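Notebook, October, Saturday morning

Back in the reading room at Omonbridge, second row of tables, the one with the lamp that buzzes. Writing this up before lunch so I don't lose the thread (last time I left it till Monday and couldn't read half my own abbreviations).

Where we are: still on the Prernside night school, the one that ran out of the upstairs rooms at the mill and taught grown workers to read and figure. Uyên Dào's name goes with the index, mine with the transcriptions, and I'd like both done before the weather turns. Correction, Uyên Đào. I must stop dropping the bar off the D, it's gone wrong in two drafts already.

The big attendance register finally came up from the store. What a thing! It is much heavier than the catalog let on, and the binding has gone at the spine, so I had it on the foam wedges and turned pages with both hands. The catalog says one volume. There are two, bound together back to front, so if you start at the wrong end you get the second half of the school's life upside down. I spent a good while thinking somebody had been very careless with the pagination before I thought to flip the whole book over.

The total we've been arguing over is 2,976. I found it in the inside cover in pencil, and it is a total of evenings attended. So the pamphlet that says the school "taught nearly three thousand people" is wrong, and everybody who copied the pamphlet is wrong too, me included, in the grant application. Ugh. One keen weaver who came all winter would show up in that figure over and over. I need to go through and count names properly, which I have been putting off and can't put off any more.

First stab at the names: the opening page has 31 of them. Mostly men, though a run of women's names starts lower down in a different ink, as if they were let in after the list was made up. I'd love to know whose decision that was. The minute book might say, if we ever get it back from the conservator.

The teacher signs only as Savchuk. No first name, no initial, not even on the wage slips. I'd assumed a man, and so did the pamphlet, but there's a note tucked in at the back thanking "Miss S." for the loan of her slates. Could be the same person, could be a helper. I'm leaving it open in the transcription and I'd ask everyone else to do the same until we've got something firmer than one initial. (Yes, I'm excited. Yes, I know.)

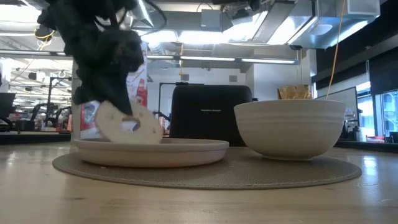

Then there's the question of what they were reading from. The register has a column headed "Book" and most weeks it just has a ditto mark, which is maddening. Where it's filled in it says "Mevau," sometimes "Mevau 2." I take that to be a primer, named for whoever wrote it or printed it, with a second part for people who'd got through the first. I tried the library catalog under every spelling I could dream up: Mevau, Mevaux, Mevaw, Mevan. Nothing. It may have been printed locally and never deposited anywhere, in which case our best hope is the boxes of loose school papers that haven't been listed yet.

One thing that does look solid is how people moved from the first book to the second. The changeover is marked beside each name with a little cross, and I'd expected the whole class to get its crosses on one night, the way you'd move a class of children up together. They don't. The crosses are scattered all over the place. One man gets his in the fourth week, and the name right under his doesn't get one until spring. So Savchuk was moving people along one by one, in a single room, by lamplight, with everybody tired from a full shift. I don't want to make too much of it, but I've taught adult evening classes myself and I know how hard it is to keep even two groups going at once. Respect.

The ages are odd as well. The youngest I've seen so far is 14 and the oldest is down as "past sixty," which I suppose was as close as he cared to say. There's a father and son sharing a bench, or at least sharing a surname and a bench number. The father got his cross first.

Problems and annoyances:

The ink on the winter pages has faded to nearly nothing. I tried tilting the book toward the window and that got me a few more letters. I've marked the unreadable stretches with square brackets and the number of lines missing. Please don't fill them in from guesswork, however obvious the guess looks.

The fines column. I was reading "d." as pence and totting up what people owed for lateness, and it came out at a ridiculous sum. I now think it's "d." for "detained," meaning kept back at the mill, so excused. That flips the meaning completely. All my notes on lateness from the last visit need redoing, so ignore them for now.

Bench numbers go up to 6 and then stop, but there are too many names for that many benches unless they were very long benches or people were very friendly. I'd like to find a plan of the upstairs rooms. The mill's insurance papers would be the place to look.

To do next time:

Count individual names, first volume, and keep a separate sheet for possible repeats (there are an awful lot of Johns).
Ask at the desk for the unlisted school papers. The request slip needs the shelf number and I only have the old one.
Chase the conservator on the minute book, nicely.
Send Uyên the spellings for the index, with Mevau flagged as a query.
Write to the grant people about the 2,976. Better it comes from us.

Later, twenty past three. Had another go at the back of the register and found a page of practice handwriting, the same line copied out again and again by different people, some of it shaky and some of it lovely. The line is "I can write my name and yours." Copied it into the transcription file with the line breaks kept. Reading room shuts at four, so I'm handing the book back now and will start at the fifth gathering next visit.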